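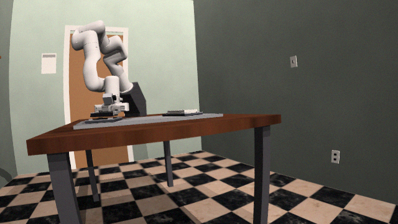

White arm, reddish-brown table

4/9/20

We have been in the new flat on Sarmiento Street since May, and I keep meaning to write about the move, so I've made a pot of tea and here goes. I had two quotes for it. Drilleck wanted 4,000 and Rarkano wanted 3,562, and after a lot of dithering I went with Rarkano — partly the price, I admit, but mostly the nice woman on the phone who let me ramble on about the piano for ages.

They were lovely on the day (and so patient with the stairs!), though I do wish I'd labelled the boxes on the sides as well as the tops. Once they were stacked up I couldn't read a thing, and we ate our first supper with teaspoons. If you're packing soon, please put your cutlery, kettle and bedding in one bag and keep it with you.

The empty boxes went off to a family at the Citeo end of town, who were moving the week after us. The piano is in and sounds dreadful, poor thing, so a tuner is next on my list — and then curtains, if I can ever find the hooks.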